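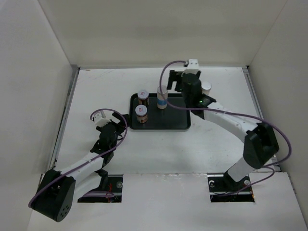
Última modificação desta página: abril, 16h25

Lista: oficina de escrita de ficção
Assunto: Re: diálogo com sotaque no romance, até onde ir?

Olá a todos,

Respondo à mensagem que chegou ontem à noite, que deixo citada com alguns cortes.

> Estou a rever o capítulo 4 e não sei o que fazer às falas
> do barqueiro. Na primeira versão escrevi tudo como ele fala:
> "num sei", "bou lá", "home". Quem leu disse que cansava ao
> fim de duas páginas. Se limpo tudo, ele fica a falar
> como o notário. O capítulo tem 13 páginas e ele aparece
> em quase todas. Há alguma regra para isto?

Regra não conheço. Digo o que fiz num caso parecido.

O meu romance passa-se numa vila chamada Girnside e tem uma personagem que trabalha no cais. Na primeira versão, marquei a pronúncia em todas as falas. Quando contei, tinha 84 palavras com grafia alterada num só capítulo. Reduzi para quatro, sempre as mesmas, e deixei o resto em ortografia normal. Quem leu depois continuou a ouvir o sotaque e já não se queixou do esforço.

O que mudei foi a ordem das palavras. A personagem põe o verbo no fim quando está zangada, repete o nome da pessoa com quem fala e nunca usa o futuro simples. Diz "amanhã vou lá", nunca "irei lá". Isto lê-se sem tropeçar e distingue-a das outras. 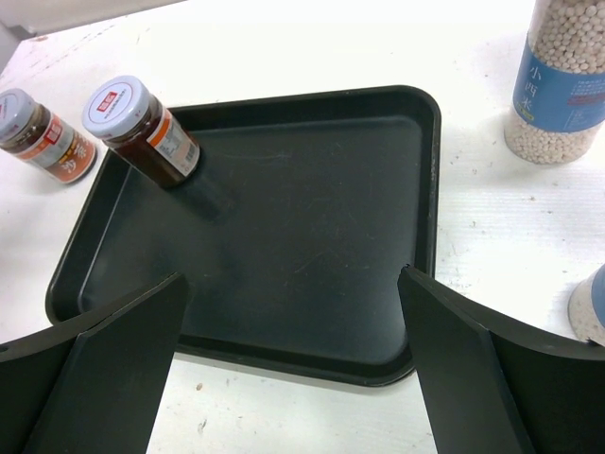
Convém também ver o vocabulário do ofício. Um barqueiro tem nomes para o vento, para as partes do barco e para as manobras que o notário não tem. Duas ou três dessas palavras por cena chegam, desde que o contexto as explique. Se for preciso nota de rodapé, eu cortava.

Outra coisa que me ajudou: imprimir só as falas de cada personagem, sem narração e sem os "disse ele", e ler em voz alta. Se não souber de quem é a fala, o problema não está na grafia. No meu caso percebi que o patrão da firma Koster e o genro falavam da mesma maneira, e nenhum dos dois tinha sotaque marcado. Levei mais tempo a resolver isso do que o caso do cais.

Sobre o apóstrofo, em que alguém tocou há umas semanas: evito. "'Tá" e "p'ra" aceitam-se numa fala curta, mas uma página cheia de apóstrofos parece gralha. Escrevo "pra" sem nada e deixo "está" por extenso quase sempre. A Vunell, que publicou o meu livro de contos, tem uma folha de estilo que pede o mesmo, e na revisão emendaram só os sítios onde eu me tinha contradito.

Quanto ao capítulo 4, eu experimentava manter "home", que é curto e se percebe logo, e tirava o "bou", que obriga a parar. O "num" depende. Em "num sei" funciona, mas no meio de uma frase longa confunde-se com "em um". Se quiser mandar uma página para a lista, leio e anoto.

O prazo para os textos da próxima leitura conjunta continua a ser o dia 25. Máximo de 13 páginas, a espaço e meio, com as falas em travessão.

Cumprimentos

Mensagens recentes nesta lista
Travessão ou aspas no monólogo interior
Prémio Stokex de conto: dúvidas sobre o regulamento
Re: narrador que mente, como dar sinais
Quando cortar o prólogo

Contacto: moderação da lista | © Oficina de escrita de ficção | Voltar ao topo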